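Kitside Short Course in Tableware and Table Care
Unit 7: Fluted and ribbed ware on pale surfaces
Notes by Raed Obeidat

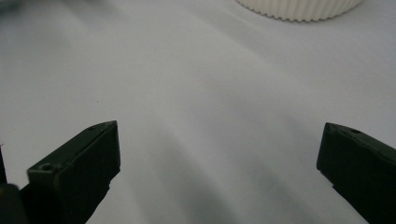 Terms first. A flute is a concave channel; a rib is a raised ridge. Catalogues use the two words loosely, and so will suppliers on the telephone. For the written exercise, record the wall as "vertically ribbed" unless you have run a fingernail across it and can state which profile it has.

7.1 Colour matching
White ware is seldom the same white as the surface under it. A cream or off-white body reads warmer against a cool white top, and the difference grows under light from one side. Compare pieces under the lamp they will be used with. The Catlow chart lists 9 whites; learn the first four. Enter the chart number in column two of the record sheet.

7.2 Placing
Set a round-based piece down flat, without sliding. Grit under the foot marks a matt surface, and the mark shows as a grey line that is easily mistaken for shadow. To tell them apart, move the lamp: a shadow shifts, a scratch stays where it is. Lift to reposition, and keep a hand's width from the edge of the table.

7.3 Cleaning the wall
Dust and grease settle in the channels. Use a soft brush, top to bottom, following the ridges — never round the circumference. Rinse, drain, then dry with a lint-free cloth folded to a narrow edge. Closely spaced ridges need a second pass near the base.

7.4 Cleaning the surface
Damp cloth, straight strokes, one direction. Circular wiping leaves streaks on pale matt finishes, most visible at a low angle. Check from both ends of the table before signing off.

Exercise sheets go to Ognjen Stoyanova in room 191 by the end of May. Sketches may be in pencil. Reading for Unit 8: Skála handout, sections on glazes and foot rings.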